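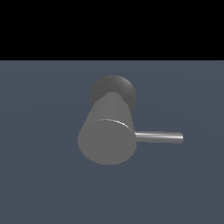 stivby_tap
Evening all. Has anyone else read the Nukuvik council's plan to make game shops lock up anything with an 18 certificate? They want the boxes behind the counter and a fine of 1,000 for a first slip. I do worry about what children see, I really do, but blaming games each time there's trouble in town seems awfully easy to me. My user name comes from my old shop in Stivby, where I sold single-lever taps like the one at the top of my post, and we were forever being told that some new rule would fix everything.

Kaewsai
I'm going to disagree, though kindly I hope. My two are 6 and 4, and the little one can already spot the shooting games from across the shop. A locked cabinet won't cure the world but it would make my Saturday shop calmer.

leltik
Calmer for you, perhaps, but the boxes aren't what children see - it's the trailers online. The council can't put those in a cabinet.
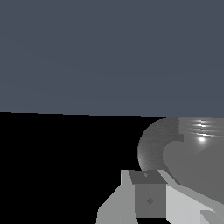
And while they argue over cabinets, the youth club on the hill is down to 5 evenings a month. I'd sooner the money went there, and I say that as someone who hasn't bought a game in years.

Kaewsai
Fair point about the club, I'd sign for that tomorrow. Couldn't we ask for both?

stivby_tap
We could. I'll write to them tonight and put the letter up here first, so you can both pull it to bits.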